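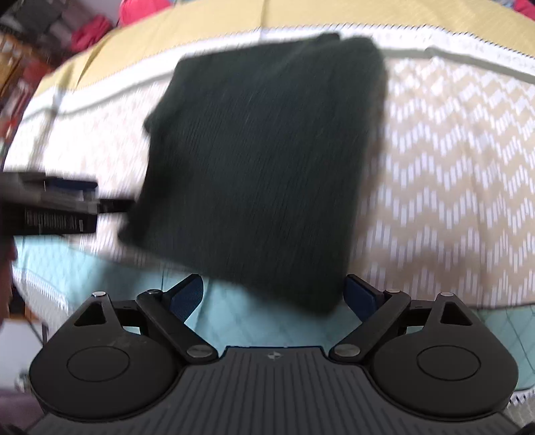
Slide 1. Knitwear is the part of the household textile inventory that takes up the most volume for its weight, and it is the part that most storage plans get wrong. My subject for the next half hour is how to fold it, where to fold it, and how to put it away so that it comes out in the same shape. Most home folding takes place on a bed, so I start with one. The dark green knit over the zigzag bedspread is folded to a shape close to square, with a tuck or a bit of sleeve standing out at one upper corner. Keep that corner in mind. I come back to it on slide 5.

Slide 2. Scope.

The talk covers folded storage only. Hanging storage is left out, apart from one remark near the end. Woven shirts, bed linen and towels are left out too. The Zevstead handout covers towels, and copies are on the table by the door.

By knitwear I mean anything made of looped yarn heavy enough to hold a crease poorly: sweaters, sweatshirts, cardigans, heavy ribbed tops. T-shirts are technically knit but behave closer to wovens at this scale. Treat them separately.

Slide 3. What the Grestel survey measured.

(Wait for the chart to load. Axis labels are small, so read them out.)

The Grestel project logged 2,452 folded garments across 212 households. Each garment was measured on the shelf or in the drawer as found: length, width, height of the fold, and whether any part extended past the main block. The survey did not ask people how they fold. It recorded the result.

Two points from the chart. First, footprint varies far more than thickness. People arrive at a similar number of layers but at very different widths. Second, the variation inside one household is nearly as large as the variation between households. The same person folds the same sweater to a different size from one week to the next.

The second point has the practical consequence. A drawer can be planned around any footprint, large or small, but it cannot be planned around a footprint that changes.

Do not get drawn into the sampling method here. There is a backup slide for it after the references.

Slide 4. The surface.

A folding surface has three properties that matter: height, firmness and friction.

Height. A bed is low. For most adults it sits well below the elbow, and folding there means bending from the waist. For a single garment this is unimportant. For a full basket it is the main reason people hurry the last third of the load.

Firmness. A mattress gives under the hands. When the fold is pressed flat, the layers sink and the air stays in. On a table the same pressure pushes the air out. Breltow ran the comparison with one sweatshirt, one person and one fold pattern, and the table fold came out consistently thinner. I have their plot on the next click.

(Click. Leave it up for a few seconds.)

Friction. This one works in favor of the bed. A quilted or textured cover holds the bottom layer in place while the upper layers are turned. On a varnished table the whole garment slides, and the first fold line drifts. A thin cotton towel laid on the table corrects this.

Recommendation: table with a towel if there is one at a suitable height. Bed if there is not. With the bed, pull the cover tight first and move pillows and bolsters out of the working area.

Slide 5. The sleeve.

Back to the corner from the opening. Any part that stands out from the block costs more space than its own volume. The drawer has to clear the widest point. If one garment in a stack has a projecting corner, every garment above it tilts, and after a few openings of the drawer the stack leans toward the front.

Projecting corners come from three places in the sequence.

1. The sleeve is folded across the body at an angle and its cuff passes the opposite side seam.
2. The sleeve is folded correctly but shifts when the hem is brought up.
3. The block is picked up by one edge and the inner layers slide.

In the Grestel data the third was inferred and could not be observed, so treat any claim about its share with care. My own view is that it is the most common of the three. A fold that was clean on the surface is often not clean by the time it reaches the drawer.

The correction for the first two is to lay the sleeve straight down the body, parallel to the side seam, and then make the next fold through body and sleeve together. The sleeve is then held by two layers of fabric. The correction for the third is on slide 7.

Slide 6. The sequence.

(Demonstrate with the gray sweatshirt. Face the audience, garment hem toward you.)

Lay the garment face down. Smooth from the collar outward. Do not pull the hem, as ribbing stretches unevenly and the block will come out as a wedge.

Fold one side in to the center line of the back. Lay the sleeve down along the fold.

Repeat with the other side. The two folded edges should meet. A small gap is acceptable. An overlap is not, as it builds a ridge down the middle.

Bring the hem up to a point just short of the collar. Fold the result in half again.

Turn it over. The collar should be inside or directly under the top edge.

For heavy ribbed knits, stop one fold early. The ribs act as springs, and a fold made across them opens again by itself. A larger and flatter block is preferable to a small one that will not stay closed. If the ribs run vertically on the body, the side folds lie along them and hold well. The hem fold crosses them and is the one that springs.

If someone asks about rolling: rolling is suitable for thin knits in a suitcase. In a drawer, heavy rolls leave gaps between them and unwind when a neighbor is taken out.

Slide 7. Moving the block.

Most written instructions end when the garment is folded, although it still has to travel from the surface to the storage.

Slide one flat hand under the block, palm up, fingers past the midpoint. Put the other hand on top. Lift with the lower hand only. The top hand provides contact and no pressure.

Do not lift by the edges. The middle sags, and the layers nearest the sag move the farthest.

Do not lift more than 2 garments together. With three the top one is outside the control of either hand, and people compensate by pressing the stack against the chest, which rounds the front edge of every block in it.

Set the block down with the last fold toward the front of the shelf. The single thick edge faces out, the loose edges face the back. The stack can then be read from the front and a garment can be drawn out without catching the one below.

Slide 8. The guide board.

A guide board is a stiff sheet laid on the back of the garment before the side folds. The folds are made around it and the board is withdrawn. It fixes the width. Length is still judged by eye.

Wuyts supplied the boards for our trial. The results were as expected: the width spread narrowed sharply and the length spread hardly changed. Time per garment went up in the first session and returned to its previous level by the third.

The limitation is thick knits. Withdrawing the board from a heavy sweater drags the inner layer with it. We advise using the board to mark the fold lines, removing it, and then folding. This gives up part of the benefit in return for a clean block.

A piece of stiff cardboard cut to the drawer width serves the same purpose. Tape the edges or the corners will snag on open stitches.

Slide 9. Load and compression.

The Breltow shelf test ran for 135 days with stacks of mixed sweaters, weighed and measured at the start and again at the end. Three observations.

The bottom garment loses height early and then very little more. Wool recovers most of it after a day laid flat. Cotton and acrylic blends recover less.

Crease marks follow the hem fold and not the side folds. This agrees with the point about ribs on slide 6.

Stack order has more effect than stack height. Heavy items at the bottom, light items on top, and no alternation.

Upright filing in a drawer removes the load problem altogether but needs a nearly full drawer to stay upright. A half-empty drawer of upright knits will slump to one side. Use a divider or go back to flat stacks.

The remark on hanging: heavy knits lengthen on a hanger under their own weight. Fold them.

Slide 10. Seasonal turnover.

November is the usual point at which heavy knits come back into the main drawers. It is the only time of year when the whole set is out at once, so it is the right time to fix the footprint. Measure the inside width of the drawer, divide it by the number of columns wanted, and fold everything to that figure in one session.

Garments should be fully dry and at room temperature before they are stacked. Ribbed cuffs and hems are the last parts to dry and should be checked by hand.

Slide 11. Summary.

Choose one footprint per drawer and keep to it. Lay sleeves parallel to the side seam. Carry from underneath. Stop a fold early on heavy ribs.

(If time is short, cut slide 8 and go from 7 to 9 directly. The board handout covers the same ground.)

Backup slide A. Sampling in the Grestel survey. Households opted in, so tidy homes are probably overrepresented. Drawers and open shelves were logged separately and pooled for slide 3. The pattern holds for each taken alone - the shelf figures are noisier.

Backup slide B. Board dimensions by garment size. Read from the table and do not attempt it from memory.

We use cookies to remember your settings and to measure traffic on this site. Accept all | Necessary only | Read our cookie policy

Related items
Folding fitted sheets: slides and notes
Drawer dividers compared: cardboard, felt, wood
The Zevstead towel handout, revised
Storing wool through the summer
Speaker notes: Shelf depth and the back row problem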